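Flivia playtesters wanted: home groups and solo readers

Cunine is looking for playtesters for Flivia, a card game for two to four players. The rules are close to settled and the cards are on their third full printing from the office printer. We now need people outside our own circle to play it at home and tell us where it goes wrong.

Applications are open as of 21/03/2023. We will close the form when the places are filled.

About the game

Flivia is a trading and bluffing game set in a harbor town. Each player runs a small warehouse and has a season to fill it. On your turn you buy a crate, sell a crate, or swear to the harbormaster that another player's crate is not what the label says. If you are right you take it. If you are wrong you pay a fine, and fines go to whoever has the fewest coins.

The deck has 52 crate cards, and a full game takes 29 turns on the shared season track. There are no dice. There is a small amount of text on the cards and a fair amount of talking. People who have played our earlier game, Dawber, will recognize the sealed bid step, but nothing else carries over and you don't need to know Dawber to take part.

What we changed in February

The February round told us two things clearly. The two-player game dragged in the second half, and the fine rule was read in three different ways by three different tables. We have rewritten the fine rule and added a separate set of market cards for two players. Both of these changes are untested outside the office, so they are where we want the most attention.

The art is placeholder. Please don't spend your report on the drawings. If an icon is hard to read or two colors are hard to tell apart on the table, we do want to hear about that.

What you would do

We are taking two kinds of testers.

Home groups. You need one contact person and at least one other player. We send you a printed copy. You play a minimum of 4 games, learning from the rulebook only, with no help from us the first time. After each game the contact person fills in a report form. It asks for final scores, the turn on which people first looked up a rule, and what the argument was, if there was one. Groups who can play at both two players and a higher count will be given preference.

Solo readers. You don't play. You read the rulebook from front to back, then set up an opening turn from the sample deal and write down every point where you had to guess. We would like readers who don't play many games as well as those who do. A reader works alone and sends back one set of notes.

You can apply for both, but we will only place you in one. Once you have read the rules with a pencil in hand, you are no longer a first-time player.

What we can offer

This is unpaid. We know that rules some people out and we would sooner say so at the top of this section than at the bottom. Each tester who completes the reports gets:

A finished copy of Flivia when it is printed (one per home group, one per solo reader)
Their name in the rulebook, if they want it there
A discount code for Dawber and its expansion

We pay for postage both ways. Prototype copies have to come back to us at the end of the round, including any card you have written on, spilled on, or torn. We don't charge for damage.

Who can apply

You must be 18 or over to be the contact person. Other players in your group can be 12 and up if a parent or guardian is at the table and agrees. You need a mailing address in the United States. We can't ship prototypes abroad in this round, though solo readers anywhere can work from a PDF.

You do not need experience as a tester. If you have design credits of your own, that is fine, but please list them. If you are currently under contract with another publisher on a trading game, please sit this one out.

Any flat surface will do. The shared track and market take up roughly the space of a large place mat, and each player needs room for a warehouse board in front of them. Some groups in the last round played on the floor, and one played every game on a folding camp table.

Confidentiality

There is no formal agreement to sign. You may say publicly that you are testing Flivia. Please don't post the rulebook, scans of the cards, or a full account of how a game went until we announce the release. Talking about it with friends is fine.

How to apply

Use the form on the Clolico page for Flivia. Clolico handles our mailing list and our tester sign-ups, and you will need a free account there. The form asks for:

Your name, email and mailing address
Home group or solo reader
How many players you can get together, and how often
A few games you have played in the past year (card games with a regular deck count)
Anything about your group that would help us — color vision, large print, players who are new to English

That last question is optional. We ask because we want copies in front of people the February round missed.

Please don't email the office to apply. We can't add people by hand, and messages sent there will get a link back to the form. Questions about the round itself can go in the comments on the Clolico page, and we check those on weekdays.

You will hear from us either way. Groups who are not placed this time stay on the list for the next round unless they ask to be removed — there will be at least one more before the files go to the printer.

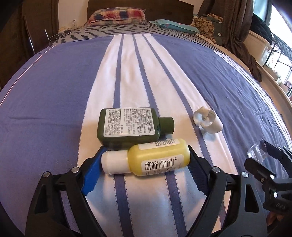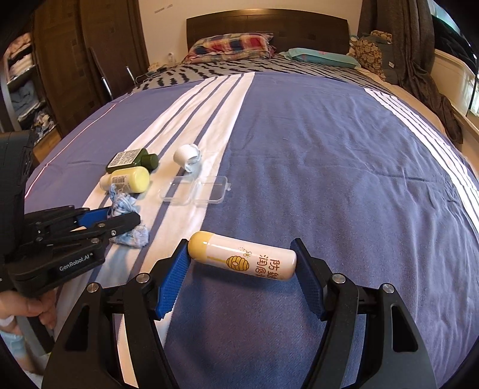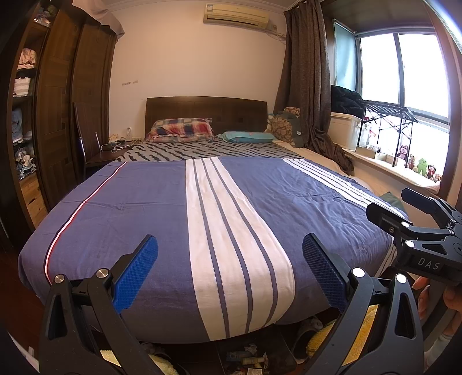
Blue and white bedding in all three.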